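The cell that Ekaette Adebisi looks after has been running since January, and she is still not ready to say that it works.

"It picks things up," she says. "Ask me whether it's a good investment and I'll ask you who's paying for the cables."

Adebisi is the technician for a bin-picking cell at Shemweta, a small shop in Derncombe that tests grippers for other companies. When I called, the sales version of the story was already in my inbox: quick to set up, easy to look after, hardly any downtime. I had expected her to repeat at least some of it.

"Setting up was quick if you don't count the part where you set it up," she says. The robot itself gave her little trouble. The cables running down to the gripper took longer than everything else put together. Route them too tight and they pull when the wrist turns. Leave too much slack and they hang down where the fingers are supposed to go.

Her answer, so far, is loops and zip ties. She admits it isn't pretty. A proper cable package was quoted by Kirkix, a supplier she has used before, and she turned it down. "For that money I can buy a lot of zip ties," she says. "Maybe in a year I'll be wrong. I've been wrong about cables before."
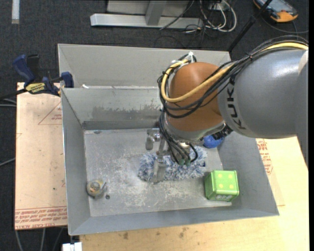
The arm over the test bin, with a fluffy blue-and-white item under the gripper.

The bins come in for the same plain treatment. They are metal, set side by side, and she wants them exactly where the software believes they are. A clamp on the edge is part of that. I asked whether a clamp was really the right tool for a job that other people solve with a machined fixture.

"It's the right tool until somebody leans on it," she says. Every morning she checks the position against a reference point before the first run, and if it's off by more than 2 millimeters she starts over. That takes 20 minutes. She has suggested bolting the whole thing down. Her manager, Femi Nnaji, would like to keep the table free for other work – a reasonable wish, she says, from a man who doesn't do the morning check.

What about the claim that the gripper can handle anything you drop in front of it? She laughs at that one. Hard shapes with flat sides she calls manners practice. Soft, shaggy things are where she learns something, and what she learns is mostly about the fingers. Fibers work their way into the joints, so she wipes the gripper down at the end of each shift and looks at the connectors while she's there.

She keeps a paper log, which is up to 269 entries. Nearly 32 of those are faults she would blame on the robot. For the rest she blames wiring, the bins or people, and she includes herself.

"I don't dislike it," she says. "I just want to see the second year before I clap."

The next job is replacing one of the black cables. She has the spare on her desk and hasn't picked an afternoon for it yet.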